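Drudar Publishes Service Interval for Hand-Held Gripper

PROMLOW, July 3, 2018 -- Drudar today released a maintenance procedure for its hand-held gripper. Fingers are now inspected every 190 hours and replaced at 1,000. The earlier manual gave no replacement figure.

Camera calibration is checked against a printed marker card after each finger change. The card is held upright and tilted in view of the camera, with the gripper kept still.

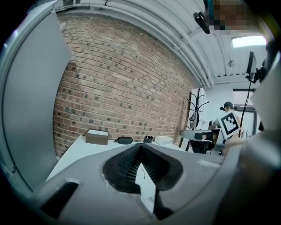
If the check fails, the camera mount is retightened and the check repeated -- the fingers stay on. "Most faults we see are in the mount," said Rüdiger Rothe, service manager at Drudar.

The procedure ships with all units from September.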